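Moving my dad's recipe notebooks to the new apartment — how would you pack them?

farzad_rezaei
6/9/21

Hi all, longtime reader, not much of a poster. We're moving in a few weeks and I'm the keeper of my dad's recipe notebooks, which he kept from the year he opened his little bakery until he retired. The spines are mostly shot, there's flour in the gutters (I'm fond of the flour, please don't tell me to get rid of it), and a lot of the pages have clippings glued in with who knows what. The movers quoted me for books like any other books and I just can't picture these going in a carton under the cookbooks. How would you folks do it?

mhairi_mack
Oh, what a lovely thing to have, Farzad! I moved my grandmother's knitting patterns across two states and I was a wreck the whole drive, so I know just how you feel. What worked for me was laying everything flat in shallow boxes, heaviest on the bottom, with a sheet of plain unprinted paper between each one. Don't stand them up if the spines are gone, they'll sag and pull. And keep the boxes small — you'll be tempted by a big one and then you won't be able to lift it.

paperclipped
Agree on flat, but I'm going to disagree with my friend Mhairi about cardboard. I like a rigid open bin with a towel on the bottom. Cardboard gives when somebody sets a lamp on it, and somebody always sets a lamp on it. I bought two of the Kandden ones years ago and they've been through three moves and a wet garage.

mhairi_mack
An open bin, though? In the rain? I'd want a lid at the very least, dear.

paperclipped
You put a trash bag over the top for the walk to the car. Mine looked like the grey one here, same sort of open rectangle.
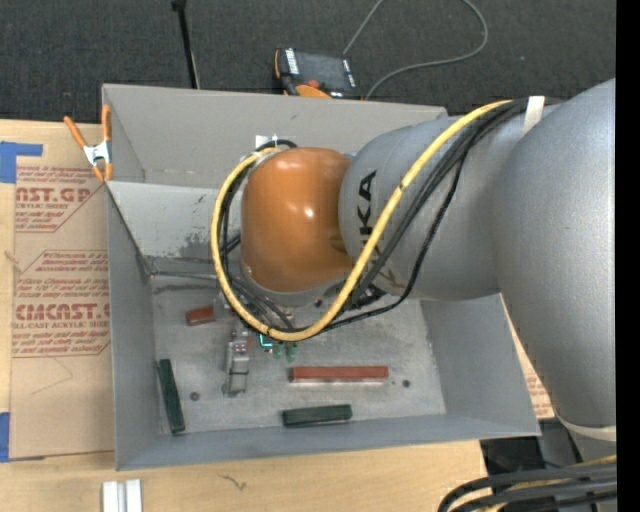
Grey bin on a wood tabletop, with a KUKA arm over it

tundra_jo
I'd stay away from the trash bag unless it's only for the walk. Old paper and plastic in a hot car make me nervous. A clean cotton pillowcase over each notebook and then into whatever box you like, that's my vote. My mother's letters have been in pillowcases since December and they smell a whole lot better than they did in the Zudora tote.

farzad_rezaei
These are wonderful, thank you. I should have said there are roughly 200 loose cards too, tucked in wherever he happened to be standing, and I'd hate to lose which card was by which recipe. Do I take them out or leave them?

mhairi_mack
Leave them where he put them! Take a picture of each spread with your phone first, so if one slides out you know where it lives. I wish I'd done that with the patterns. I've got a sleeve from one sweater and a collar from another and I'll never know.

paperclipped
Normally I'd say take them out, they make a bump and the bump cracks the page. But if you're photographing everything anyway, pull them, pencil a number on a slip of paper (never on the card) and keep the slip with it.

tundra_jo
I'm with Mhairi on this one. It's one car ride. You can do the archivist business when you've got a kitchen table again and a pot of coffee on.

farzad_rezaei
I think I'll leave the cards and do the phone pictures. I did the first notebook last night and stopped at page 179, which is his barberry cake with "NOT FOR UNCLE" written across the top in red. No idea which uncle. My aunt may know, I'm calling her Sunday. Pillowcases are in the wash, and they'll ride on the back seat with me and not on the truck.

mhairi_mack
Please come back and tell us about the uncle. And post the cake if you're willing to share it!

14 replies hidden — 31 likes — Share this thread

Related threads
Getting a musty smell out of old cookbooks
Derero shelf liner, does it yellow?
Bahrami tape on glued clippings: yes or no
Tipping movers on a short move

Contact the moderators | Forum rules | Back to top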